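Workshop notebook – May 24, 2021
Finish tests, the Plotcombe tables, and the glue that wouldn't

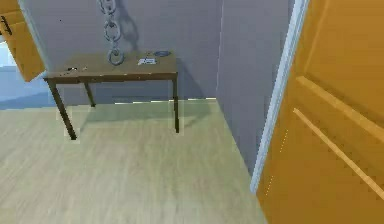 Render: Stustden workshop

OK, so the brown question. The Plotcombe people want their side tables "medium brown, nothing red in it," and I've now been through more stain than I care to add up. The render has the top going a bit olive, and I've decided I like that, so olive-ish is what I'm chasing until somebody stops me.

Started with the Vatholm oil straight from the can on an oak offcut. Lovely for an hour, then it went orange as a pumpkin. Cut the next batch with the green-umber tint, 10 drops to the jar, and that was much closer! Slightly muddy on the end grain, though. I'm going to try sealing the end grain with a thin coat of shellac first (the blond stuff, top shelf, please put the lid back on properly, whoever you are).

Test boards are on the window rack with masking tape labels. Don't move them, I want them to get the same sun. Boards A through D are oil, E and F are the water-based one, which raised the grain so badly I might as well have sanded with gravel. I wet them down first, too, and knocked them back with 220. Didn't help. Not buying that again.

Glue next. Saturday's leg joint came apart in my hands when I took the clamps off, clean as a whistle, no fibers torn at all. So either the bottle froze over the winter or I starved the joint by clamping too hard, and I suspect both. Opened a new bottle, did 2 more test joints at lower pressure, and left them overnight. One held when I leaned on it with my whole weight. The other I haven't touched yet because I got distracted by the bandsaw.

Bandsaw: tracking is off again. The blade wanders toward the front as soon as the stock gets thick. I cleaned the tires (so much pitch on them, ugh) and it's better, but I'd still keep anything that matters away from it for now. The new blade is coming with the Chiba order, along with the pull saw I've been promising myself since forever.

Sharpened both block plane irons while waiting on the oil. 700 to take the nick out, then 2000, then the strop. The older iron takes a nicer edge than the new one – no idea why, it cost a quarter as much.

To do tomorrow:
- break the second test joint
- shellac on end grain, then the tinted oil over it
- wipe-down rags OUTSIDE, flat, on the rail, not balled up in the bin
- ask Plotcombe if they want the apron edge eased or left crisp

Board C looks the best so far, by the way. Going home.

Recent entries
Moisture readings on the ash stack
Why the drawer runners squeak
Shellac flakes, old and new
Clamp rack, second attempt
Dust hose repairs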